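Plondo Opens Luva Sorting Room in July, With a Mural, Wire Baskets and a Place for Every Stray Battery

Plondo is opening the Luva sorting room this July, a small public workspace where people can bring the contents of a junk drawer, tip them out on a clean white table and find out what they own. Visits are free for the first month, and each one lasts 30 minutes.

The idea came out of a year of home tidying classes run by Rahel Hämmerli, who leads the Luva program. In class after class, closets and bookshelves went quickly. The drawer in the kitchen or hallway was where people got stuck, usually with a screwdriver in one hand and a battery in the other.

"Everybody has that drawer, and I love that drawer!" said Hämmerli. "You get the phone case from two phones ago, a little plastic block that must belong to something, a scraper, one battery that may or may not be dead. Put them on a white table with plenty of space between them and people start making decisions right away. It's a joy to watch."

The bird walls have already become the most talked-about part of the project. Hämmerli wanted the work area to feel like a spot in the woods in winter, so it is papered in a big illustrated pattern of red-breasted bullfinches on grey branches, with dark leaves, pine cones and dots of white snow. The tabletop itself was kept plain so that small things show up well on it.

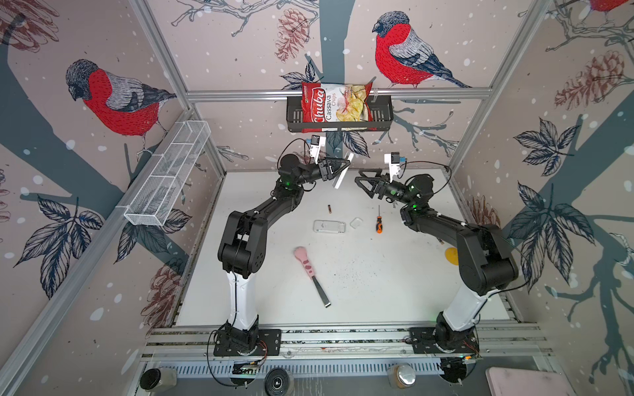 Storage is simple and mostly wire. A black basket hangs from the aluminum crossbar at the back, and a long white mesh basket with compartments is fixed to the left wall at a slant. Hämmerli is a firm believer in baskets you can see into, and in hanging them wherever there is a free bit of wall (she has more at home than she will admit to). Snacks are welcome too. Cassava chips are the current favorite.

Each visit follows the same easy pattern. Everything comes out of the bag or box first, and nothing gets thrown away until it has all been spread out. Tools go together, and so do batteries, which visitors can test before taking them home or leaving them for recycling. Cases, lids and odd bits of plastic wait until the end. Anything that still has no name goes into an envelope marked with the date, and visitors are encouraged to open it again in the fall.

During the trial period, visitors sorted 2244 items this way. The Sernisetti neighborhood library lent its back room for those early sessions and will keep a drop-off box by its front desk for small tools in good shape. Ammann, the hardware store next door to the new space, is putting together a shelf of loose screws, hooks and hinges that anyone can pick through.

The Luva room opens at 9 in the morning and takes walk-ins whenever the table is free. Groups of up to four can sort together, and children are very welcome with an adult. Visitors should bring no more than 2 drawers' worth at a time, plus a bag for whatever goes back home.

Plondo plans to add an evening session for sewing boxes and craft supplies later in the season. Questions about visits, school groups and donations can be sent to Rahel Hämmerli at the Plondo front office.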